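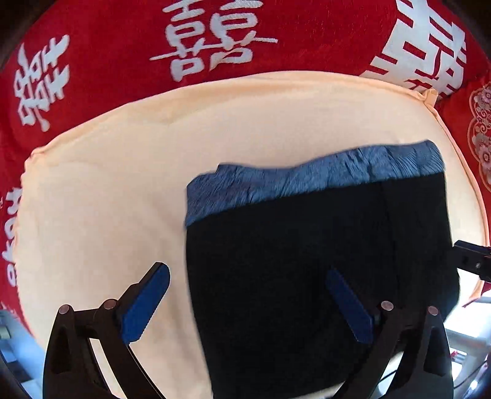
Folding and the Recording Program: Notes After the First Half Year

Posted 02/07/2018 by Shiuli Seneviratne

I have been asked on several occasions to set down my view of the recording program at Hasis, and I have until now declined. The program began in January, and a personnel office should be slow to publish opinions on an arrangement whose terms are still being settled. The terms have now been settled, at least in the main. What follows is written in my own name and does not bind my employer, although I have shown the text to the plant manager at Moramberg and made two small corrections at her request.

Readers who do not know the business may need some background. Hasis washes, dries, presses and folds for other people. The Moramberg plant handles hotel linen and work clothing. The smaller Szekeres plant takes personal laundry, which arrives in bags from private households and goes back to them folded. The two kinds of work have little in common. Hotel sheets have been fed through machines for decades, and the folding of a flat sheet was mechanized before I joined the company. Personal laundry is a different matter. A bag may hold a child's sweater, three pairs of shorts with drawstrings, a bathrobe and a pillowcase turned inside out, and the person at the folding table must decide what each thing is before she can begin on it. At Szekeres this is still done by hand, by a staff of 51.

The automation supplier, Nondus, proposed last fall to develop a folding station for this second kind of work. The proposal rested on recordings of experienced folders. An employee takes a gripper in the hand, works its two fingers with her own grip, and handles the garment with it while a camera on the tool records the movement. The recordings are then used to train the station. No robot is present during this stage, a point which caused some confusion at the first staff meeting, where several people had expected to be introduced to one.

The change in daily work

Most of the discussion outside the company has concerned jobs that may be lost at some later date. I do not wish to dismiss that question and I return to it below. My office, however, has spent the greater part of the past six months on changes that have already occurred, and these have received less attention.

The first is that folding with a gripper is slower than folding with the fingers, and considerably more tiring in the early weeks. A good folder uses the whole hand. She smooths with the palm, pinches with thumb and finger, and steadies the cloth with her forearm. The tool permits two fingertips and very little else. Employees who had taken pride in their speed found themselves handling a pair of trousers like beginners, and some of them found this hard to bear. One of our longest-serving folders returned the tool after her first session and said that she had not needed to think about a waistband in twenty years and did not care to start. She was under no obligation to continue, and she went back to her table the same morning.

The second change concerns pay. Szekeres has long operated a bonus tied to output. An employee who spends the afternoon recording folds fewer garments and would, under the old rules, have earned less for doing what the company had asked of her. This was raised before the program started and was not resolved until the third week, which I regard as a failure of my own office. Recording hours are now paid at the employee's average rate from the previous quarter, bonus included, and the early weeks were corrected by back payment.

The third is the question of where the recording takes place. Nondus asked for variety. A garment folded always on the same gray table teaches the station about that table and perhaps little about the garment. Sessions have therefore been held on tables, on ironing boards, and on beds with patterned covers and pillows of all kinds. Some employees also record at home, by choice and under a separate agreement. That agreement took longer to draft than any other document in the program. It covers the equipment, the hours, the treatment of anything private that may be recorded by accident, and the right to have a recording deleted. Other members of the household are not to be recorded. A session made at home may be withdrawn within 7 days without any explanation, and the pay for it stands.

The matter of dark garments

I include this section at the request of the folding staff, who felt that a personnel officer would otherwise leave out the work itself.

Dark clothing has given more trouble than anything else in the program. On a black or navy garment the edges, pockets and seams are hard for a camera to distinguish, and once it is folded into a rectangle the layers run together. The experienced folder has no such difficulty. She finds the hem by touch. When the staff were first asked how they knew which way around a pair of dark shorts lay, the usual answer was that they simply knew, and it took several patient conversations to discover that most of them run a thumb along the waistband before doing anything else. The tool cannot run a thumb along anything in that manner. Two of the folders proposed a different first step: open the fingers wide on either side of the folded piece, close slowly, and lift only when the cloth begins to gather. This was adopted for all dark items in the spring.

Soft surfaces are the second difficulty. On a table, the fingers meet resistance when they reach the bottom. On a pillow or a mattress the surface gives way, and it is easy to pick up a pinch of what lies underneath along with the garment. The folders who record on beds have become markedly better at this than those who work only at tables, and I understand from the supplier that their recordings are in demand. I would note for the record that this is a skill, that it was developed by employees of this company on their own initiative, and that it appeared in no job description until May, when we added it.

Each recording is reviewed before it is accepted. The original target was 400 accepted recordings from each participant. The figure was dropped in the second month. Employees had begun to choose the easy garments, mostly towels and plain T-shirts, in order to reach it, and a target that discourages people from attempting the difficult work has little to recommend it.

What has been agreed

The agreement signed with the staff representatives provides that no position at Szekeres will be ended on account of the folding station during its trial period. Employees who took part in recording will have first call on the positions that the station creates, which include loading, inspection and the handling of items the station refuses. Participation remains voluntary. No recording may be used to measure the speed of an individual employee at her ordinary work or to discipline her for it. The representatives pressed hard for that last clause, and they were right to do so. I had considered it unnecessary and have since changed my mind.

Training of 40 hours is offered to any employee who wishes to qualify for inspection work, whether or not she has recorded. The first group has begun. I had expected mostly younger applicants and was mistaken in this as well.

The agreement does not say what will happen after the trial. I have been asked this in the corridor, in writing, and once in the parking lot, and I have given the same answer in each case: I do not know, and I will not guess in front of people whose rent depends on the answer. The representatives have asked for talks to open before the trial ends and the company has accepted this in writing. I would have preferred a firmer undertaking. The one we have is enforceable, and that counts for something.

A remaining disagreement

One issue is still open. The folders hold that the recordings contain their knowledge and that some payment should follow if Nondus sells the station to other laundries. The company's position is that the recordings were made in paid time with equipment supplied for the purpose. Both positions have been put to me with force, and I find the legal one clear and the other one difficult to answer. A folder's way of closing a dark waistband was hers before the program began. She learned it at our tables, certainly, but no instructor of ours taught it to her.

I have recommended that the matter be added to the agenda for the next round of talks. Comments from staff at either plant may be sent to my office in the usual way or left in the box beside the time clock at Szekeres, which has been moved to the left of the door following complaints that it could be seen from the supervisor's desk.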